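Laying the table is harder than it looks: an afternoon with Roel Wouters

"Ask me about the washing-up and I'll be gloomy," says Roel Wouters, putting the kettle on. "Ask me about laying the table and I'll talk until you miss your train."

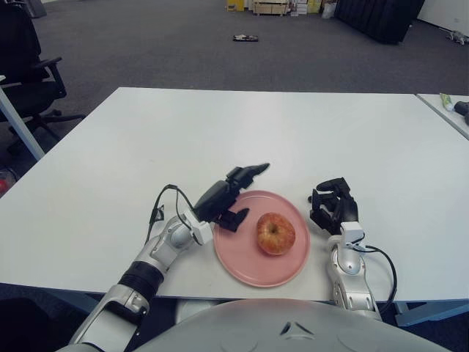 He very nearly made good on that. Wouters has spent most of his working life on machines that pick things up, first on the packing lines at Van der Linden and now at Atberg, where a small team is trying to find out which household chores a two-armed robot could take on, and which ones should be left alone for a good while yet. I'd come with a page of questions and got through perhaps half of them, because every answer led off somewhere I hadn't thought of (there was a long and wonderful detour about drawer handles).

I started with the one everybody asks. Can a robot do the chores yet?

"Some of some of them," he says. "If you give it a plate, a cup, a piece of fruit, things with a nice clear shape, and you give it time, then yes, it can do quite a lot. Five years ago I'd have said no and changed the subject. Now I get excited, and my wife has to kick me under the table at dinners."

Time is the part he keeps coming back to. A job that takes you or me a few seconds can take a machine a minute, and it may need a second go. Wouters doesn't mind this at all. He compares it to a child learning to carry a full glass, all eyes and elbows, and he points out that a slow machine can be left to get on with things while the house is empty.

"People want it to be fast because they imagine standing there watching it. You don't stand and watch your washing machine. Well, I do, but I'm an odd case."

What makes fruit such a good thing to practise with? He laughs and says I've picked his favourite subject. An apple is firm, but it bruises. It rolls. No two are the same size, and the skin can be waxy or dull depending on where you bought it. Put it on a plate and there's a rim to get past as well, so the fingers have to come in from a sensible angle without tipping everything over.

"A box is polite. It has flat sides, it stays where you put it. An apple has opinions! And you can't squeeze it like a box either. You want enough grip that it doesn't slip and not so much that somebody bites into a brown patch at lunch."

He is a great believer in hands with fingers, though he admits that colleagues disagree with him, sometimes loudly. A simple two-sided clamp is cheaper, tougher and easier to mend. On the shop floor at Van der Linden that was all they ever needed. But a home is full of objects made for human hands — jug handles, zips, the lid on the jam — and Wouters thinks it makes sense to meet them on their own terms. The hand he uses at home for tinkering, an older model called the Oltar, cost him 2,199 euros second-hand. The newer version is 3,860, and he is trying very hard not to buy it.

"I have told everyone I'm not buying it. Please write that down."

Using both arms together is where he sees the biggest steps being made. We do it without thinking: one hand steadies the plate while the other takes what's on it. Getting two arms to share a job like that, without bumping into each other or both waiting for the other to go first, kept his team busy for most of last winter. In February they ran a set of 56 tries at a simple clearing task, and over 40 went well. He remembers the others better.

"The good ones all look alike. The bad ones are where you learn something. One time it took the plate away beautifully and left the cup hanging off the corner, and I thought, yes, that is exactly how my son does it."

I asked about shops and stockrooms, and whether those will see useful machines before our kitchens do. He thinks so, and says in a way they already have. A stockroom can be arranged to suit the machine, with shelves at a set height and boxes facing the same way. The people running the Lonuvia shops, who had him in for a couple of days to look at their back rooms, were willing to move all sorts of things about to make the work easier. Nobody at home will do that.

"You can't tell a family to keep their spoons in a certain place. My own family won't do it for me, so why would they do it for a robot?"

And the gloomy subject, the washing-up? He makes a face. Water, glass, soap, forks hiding under the suds. He'd love to be wrong about it, but he would put folding clothes and clearing a table well ahead, with unloading a dishwasher somewhere in between. Wiping down a worktop he rates as quite close, so long as there's nothing much on it.

By now the tea had gone cold and he'd fetched a bowl of pears to show me how differently they sit in the palm. I tried picking one up using just my thumb and two fingers, as he told me to, and it went straight on to the floor.

"There," he said, delighted. "Now do it again, a bit slower."

Shared 40 times | 3 comments

Contact us | Copyright, all rights reserved | Back to top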